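Galbot gripper - wrist cam view drifting after finger swap, bathroom cell

tamwood_rig
Need a sanity check. Swapped the finger brackets on one arm in the bathroom cell and now the grasp point sits 6 mm left on anything in the lower shelf. Brush was the worst. Rerun of the old July routine, 431 picks, never saw this before. Re-torqued the hex screws on the links, no change.

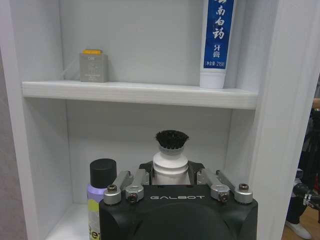

Lower shelf, brush between the fingers, spray can on the left

hexkey60
Did you home it after the swap? Fingers fully open, nothing near them, then zero. Everybody skips that.

tamwood_rig
Homed twice. Once at the shelf, once over by the sink with plenty of room.
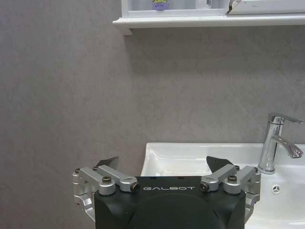

Same offset both times, so I dont think its the zero. Inner joints feel ok by hand, no play I can find.

briteck_m
Disagree with hexkey. Homing wont fix a sideways offset if one pad is seated crooked. Pull both, wipe the faces, refit, tighten a bit at a time side to side. Did exactly this at Abbasi, took 60 minutes with coffee.

hexkey60
Sideways offset can still be zero if the two sides arent closing together. Seen it. Log both sides and compare before taking anything apart.

prokham_nights
could be neither. did anybody bump the vanity? if the fixtures moved and you didnt reteach, the arm is fine and your map is wrong. check from the head cam first, costs nothing

tamwood_rig
Fair. Backed off and did that, both hands open, vanity and toilet in view.

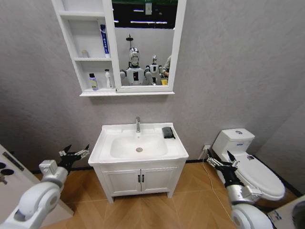 Compared against the saved pose and the vanity is where it should be, couple mm at most. So back to the fingers. Going with briteck first, pads off after lunch. Will post the log for hexkey either way - file is 1097 lines so give me a minute to trim it.

briteck_m
Mark left and right before you pull them. pleas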